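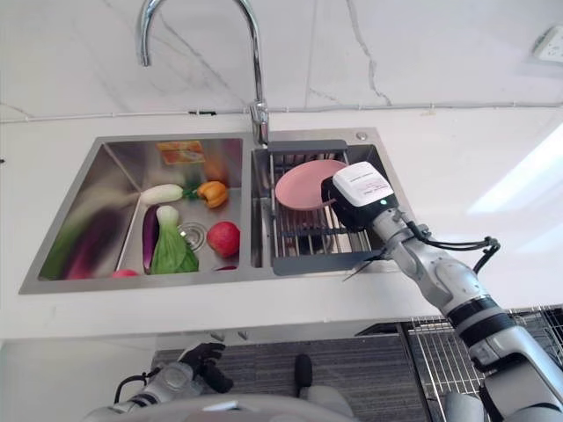 Page 2

OK, so, hi everybody. (Wait for the back row to sit down.) I'm going to talk about vegetables for a while, and mostly about what we pay to not throw them out.

Start with my grocery habit. I used to shop the way my mother did, one giant trip, and by the end of the week the bottom drawer was soup. Radish, eggplant, bell pepper, bok choy — I love all of them and I've let every single one go limp on me!

Now the Hunik story. Hunik is the neighborhood produce box I joined in May. Sieglinde Rathjen runs it out of a garage, and she let me go through her pickup sheets, bless her. 2,391 boxes went out last season. She asked members to write down what they tossed, and 100 of them did it all the way through. (Pause. People usually laugh here. If they don't, keep going.)

What got tossed most? Greens. Leafy stuff goes first, so eat it first. Put the bok choy in tonight's pan and let the radish wait. Take the tops off your radishes before they go in the fridge, they pull water out of the root. And eggplant hates the cold, so give it a spot on the counter and use it in a day or two.

Tell the pickle story if there's time. Skip it if Anitis is on right after me, they need the table.

Money part. Sieglinde's goal for next season is 1,000 fewer pounds in the trash across all the members, and she'd like help with the tally sheets. Sign-up is by the coffee. Pens too, I hope — I brought 2.

Questions until 4:30, then we have to give the room back.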